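I've been making iced tea every afternoon since the start of July and I have opinions now, sorry. It started because the deli on Rindton changed whatever they put in their big jug and it went from lovely to cough syrup overnight. So I figured, how hard can tea be?

Pretty hard! My first batch I boiled the bags for ages and it came out so bitter I poured it on the hydrangeas (they're fine). Then I tried the sun tea thing on the porch, which tasted like warm porch.

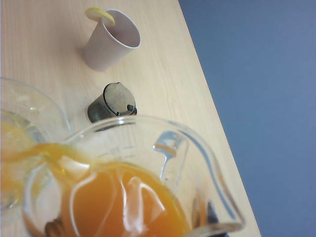 What finally worked was cold brewing — 8 bags in the big pitcher, cold water, into the fridge before bed. I use the plain black ones from Narkitz, the cheap box. Lemon goes in the glass and never in the pitcher, or by the next day the whole thing tastes of peel.

Tiago Tavares left a comment on my last post saying I should add a pinch of baking soda to take the edge off. I tried it twice. Once it was great and once I got heavy-handed and it was like drinking a swimming pool — so, a tiny pinch, Tiago, you could have said!

Next up is peach. I've got two very ripe ones on the counter and no real plan, so if you've got a syrup recipe that isn't all sugar, leave it in the comments.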